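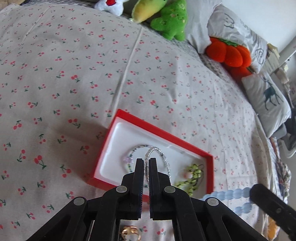
Section 6: Setting up a valuables list in Suncombe

I put off doing this for ages, and then it took me one evening in August with a cup of tea. Suncombe is a home inventory program, and the valuables list is the bit your insurer will want if you ever make a claim. I'm assuming you've already made your account and added at least one room (if you haven't, go back to section 2 first).

1. Open the Lists tab and choose New list. Call it something dull. Mine is called Bedroom small items.

2. Add one entry per item, even for earrings - a pair goes in as one. I tried lumping things together on my first go and had to unpick the lot!

3. Fill in Metal, Stones and Marks. If you can't read a hallmark, leave Marks blank and don't guess.

4. Put in a value and pick where it came from: receipt, valuation or own estimate. Own estimates show up in grey on the printed list.

Note: the description box stops at 183 characters and it won't warn you. It just quietly chops the end off when you save.

5. Attach your photos. Each entry takes up to 6. I do a front, a back and a close-up of any marks, in daylight by the window.

6. Press Save, then Lock list. You get 24 hours to change your mind, and after that any edit is logged with the date.

Caution: don't share the list by link. Anyone who has the link can open it, values and all. Use Export and send the file with a password instead. Jyoti Sandhu wrote in to say her export came out blank, and it was down to the list being unlocked, so check step 6 if yours does the same.

If you're moving over from Jandeo, your old categories will come across but your values won't. You'll need to type those in again, sorry. I did mine in batches while the dinner was on.

Printing the list is covered in section 7.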